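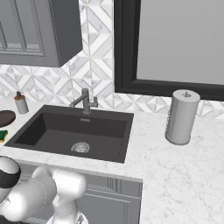
Munix Opens Simulated Kitchen Test for Comparing Robot Grippers and Arm Controllers

3 min read

NUSTTHORPE, Monday, December 31, 2018 — Munix today released a simulated kitchen test that lets robotics teams compare grippers and arm controllers on the same set of household tasks. The release includes 26 tasks, all set at or near a kitchen sink, and the results of the company's first comparison, which covered 3,482 simulated runs.

The tasks include reaching for a faucet handle, picking up a sponge and moving items between the counter and the sink basin. Each one can be run with different grippers on the same arm, or with the same gripper under different controllers. The layout of the kitchen stays fixed unless the user chooses to change it.

"Teams were sending us results we could not line up," said Siwan Samuel, head of testing at Munix. "One group had a bigger sink, another had the faucet somewhere else. We wanted one room that everybody could use, and we wanted the boring parts written down."

For the first comparison, Munix tested two controllers, Gotau and Liu, with a two-finger gripper and a three-finger gripper. Gotau finished more of the faucet tasks. Liu did better on tasks that took the gripper down into the basin, where the walls leave less room for the wrist. The choice of gripper made little difference at the faucet and a larger one with flat objects. 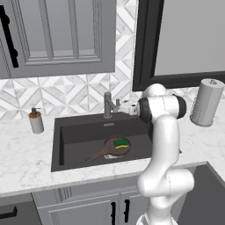

Lever handles were among the harder targets. A gripper can close on a short lever and still push it the wrong way if the wrist comes in at a poor angle, so the test scores the approach and the final handle position separately. A run that touches the handle but does not move it far enough is logged as a partial result.

Each run has a limit of 600 control steps. Runs that go past the limit are stopped and counted as failures, even when the arm is close to finishing.

"I would be careful with the overall score," said Nyokabi Khaemba, who led the controller comparison. "Look at the task you care about. The two controllers are close on the total — they are not close on every task."

Munix said the results apply to simulation only. Trials on physical arms have not been scheduled. Water flow and wet surfaces are not modeled in this version.

The test was first shared in August with a small group of outside teams. Their comments led to changes in how contact between the gripper and the counter is scored. The full release comes with task files, scoring scripts and 40 recorded runs that users can play back to check their own setup.

The package is available from Munix on request, at no charge for research use. Teams that want their results listed should send complete run logs along with their controller settings.

About Munix

Munix develops simulation and testing software for robot arms. The company is based in Nustthorpe.

12 shares | 0 comments

We use cookies to improve your visit. By continuing to use this site, you agree to our cookie policy.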